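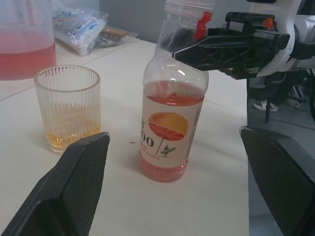 Homemade pink grapefruit soda – share your ratios!

tandico_fizz
Batch 12 is my best yet! One cup juice, 4 tablespoons sugar, pinch of salt, then top up with cold seltzer. So bright and bitter, I love it.

ruddock88
Way too sweet for me. I halve the sugar and add a strip of peel.

tandico_fizz
Peel turned mine soapy :( Did you scrape off the white part?

ruddock88
Always. Try it again with thinner strips.

costaren_kitchen
Team sugar! But make a syrup first, it mixes so much better – and keeps in the fridge till the weekend.

ruddock88
Syrup kills the fizz, sorry. Still disagree.

tandico_fizz
Trying both tonight!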